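Bench notebook, grasping group
30 August 2023
Urero hand-held kit, trial loan from Busari, second sitting

Kitchen again today. I had promised Odette I would get the bowls done before the loan runs out, and I have put it off long enough, mostly out of affection for the bowls. Kvido came along to be the other pair of hands and stayed a good deal longer than he had said he would, for which I owe him lunch.

For anyone picking this up cold: the Urero kit is a pair of hand-held two-jaw grippers with cameras on them, a charging dock, a little hub that keeps the recordings in step, and the software to get everything off again. Busari is asking 3490 for the lot, in euros and before tax, with a year of the software thrown in. The Jomlow kit we looked at in the spring came to 2000 and gave us one gripper and no hub, so the two aren't easy to lay side by side, though I know Kalevi will try. What we have to tell Busari by the end of the loan is whether we want to buy, and what Odette needs from me is a page on how the thing behaves with ordinary dishes in a cramped place. The bench trials with foam blocks were all very well but they flatter everybody.

We used the counter to the left of the cooktop with the gray mat down. I like the mat, it takes the clatter out of things, and it gives the dishes a bit of grip when you nudge them by mistake. The task was the plain one from the sheet: take hold of a bowl by its rim, lift, move it along, put it down, let go. Then the same with a gripper on either side, one person on each, to see how much the two get in each other's way. We started with the big turquoise one, the one with the swirly glaze that Joonas says he can't look at before coffee.
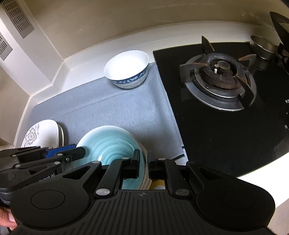 The first thing I want to put down is that the trigger is lovely. I had braced myself for the stiff, springy pull of the Jomlow, which left me with a sore forefinger for two days, and the Urero closes so evenly that you stop thinking about it after a few minutes. Kvido has bigger hands than mine and said the same. He did find the grip a little short and ended up with his little finger off the bottom of it, so if we buy I'd like to ask Tennant whether they could print us a longer one. They did such a nice job on the camera brackets last November.

Rims next. A thick rim is easy. You come down with one finger inside and one outside, squeeze, and the pads settle onto it quite happily. What takes practice is the angle. If you come in square to the rim everything is fine, and if you are off by even a small amount one pad touches first and the bowl starts to turn on you before the other side has caught up. Kvido got the knack of rolling his wrist a touch as he closed. I was slower about it, and I put the bowl down rather harder than I should have on my fourth or fifth go (no chip, I checked it all the way around with a fingernail, and then checked it again).

The stacked dishes with the gray flower on them were more trouble. With two dishes nested you really want to take only the upper one, and the fingertips are a shade too thick to get between the rims without a bit of a wiggle. Once in they hold well. I would call this a fair result and no worse than the Jomlow, but the leaflet has a drawing of a stack being taken apart as if it were nothing, and I want it noted that it is not nothing. Ask Busari about thinner tips. Yusri thinks they had some at the spring demo and has promised to dig out the card of the man he spoke to.

Two at once was better than I expected. We agreed on a little rule that whoever is on the left speaks first, "closing," "lifting," and so on, and after that we hardly bumped. Where we did bump it was housing against housing, low down, and never the fingers. The cooktop side is the tight one: the pan supports stand up just where you want to swing your wrist through. Nothing was lit, of course, and the gas was off at the valve before we began. I'm writing that down for the safety sheet so that Kalevi doesn't have to ask me.

After a break we went on to tilting, where the bowl is brought up on its edge and held there for a slow count of three before it goes back. The sheet asks for it, I think with drying racks in mind.
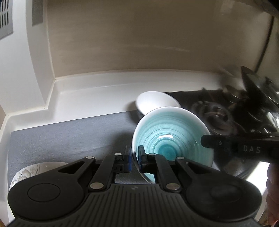 Tilt task: turquoise bowl pinched at the rim between the blue pads, plain white bowl behind it.

I was fond of this task by the end. The pads are what make it work, and they are also my main worry about the whole kit. They are the soft blue sort, and Busari's leaflet says to change them every 2000 closures. We've been through 500 on this loan, going by the hub's own tally, and the inner edge of one pad on my gripper already feels a bit polished under the thumb. It still holds. I'd just want to know what a bag of spares costs before I put my name to anything, and whether we could cut our own from sheet.

Software: no complaints today. Yesterday's hiccup, where the hub lost sight of the second gripper, didn't come back after Joonas updated it. The export took as long as it took us to wash up.

Still to do:
Ask Busari for the price of pads, and about thinner tips.
Send Tennant the grip measurements (Kvido has them on the back of his task sheet).
Try the small metal bowl. I kept meaning to and then it was time to go.
Glasses and cutlery with Yusri, if Odette can get us the loan for a few more days.

My leaning at the moment is yes, with the spares settled first. Kvido's leaning is yes, with a longer grip. Kalevi hasn't held it yet and ought to before we all sit down, so I've left both grippers charging on the dock by the window with his name on a sticky note.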